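로봇한테 일을 가르치다 보면 내 손버릇부터 들킨다 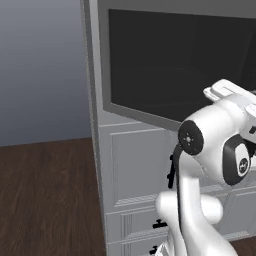 시뮬레이션 화면. 회색 수납장의 열린 칸 가장자리 가까이에 그리퍼가 떠 있는 순간.

요즘 나는 저녁마다 로봇 팔을 원격으로 움직인다. 직업은 아니고, Ridgeway라는 작은 스터디에서 시작한 일인데 어쩌다 보니 4월 내내 이것만 했다. 수납장 문 열기, 서랍 당기기, 안쪽에 손 넣기. 지금까지 내가 남긴 시연이 346개다. 모임 전체로는 3667개가 쌓였고, 다들 이 숫자를 꽤 자랑스러워한다. 나도 처음엔 그랬다. 많으면 좋은 거지 뭐!

그런데 요즘은 생각이 좀 달라졌다. 우리가 시연을 너무 막 모으고 있는 것 같다.

내 기록을 쭉 돌려 봤더니 민망해서 혼났다. 나는 세로 손잡이를 잡을 때마다 꼭 한 번 멈칫한다. 집에서 냉장고 문을 열 때는 그런 적이 없는데, 조종기만 들면 손잡이 앞에서 숨을 고른다(왜 그러는지는 나도 모르겠다). 문제는 그걸 배운 모델도 똑같이 멈칫한다는 거다. 필요도 없는 데서 가만히 서 있는 걸 보고 있으면, 딱 내가 거기 있다.

Ingrid Kincaid는 걱정할 일이 아니라고 한다. 사람마다 버릇이 다르니 여럿이 모이면 서로 섞여서 옅어진다는 얘기다. 일리는 있다. 하지만 우리 모임에서 실제로 꾸준히 조종하는 사람은 두 명뿐이다. 둘이서 뭘 섞나. 내 멈칫거림에 Ingrid의 급한 성격이 더해져서, 멈췄다가 갑자기 확 당기는 로봇이 나오던데.

그래서 나는 하루치 개수를 줄이자고 주장하는 중이다. 대신 녹화한 걸 그날 바로 다시 보고, 마음에 안 들면 과감하게 버리자는 거다. 실수한 기록을 전부 지우자는 말은 아니다. 빗나갔다가 다시 잡는 장면은 오히려 아껴야 한다고 본다. 깔끔한 성공만 보여 주면 조금만 어긋나도 어쩔 줄 모르니까. 내가 버리고 싶은 건 딴생각하면서 대충 한 시연이다. 그건 해 본 사람이면 자기 것을 보고 바로 안다.

팔을 직접 붙잡고 움직여 주는 방식이 낫다는 사람도 많다. 힘이 손에 그대로 느껴지니 나도 그쪽이 훨씬 편하다. 다만 편하다고 덜 게을러지는 건 아니더라. 손으로 끌어도 나는 나고, 버릇은 그대로 따라온다.

다음 모임에 이 얘기를 꺼내면 또 개수 타령이 나올 게 뻔하다. 그래도 말은 해 볼 생각이다. 일단 내 346개부터 다시 보고 있는데, 벌써 꽤 지웠다.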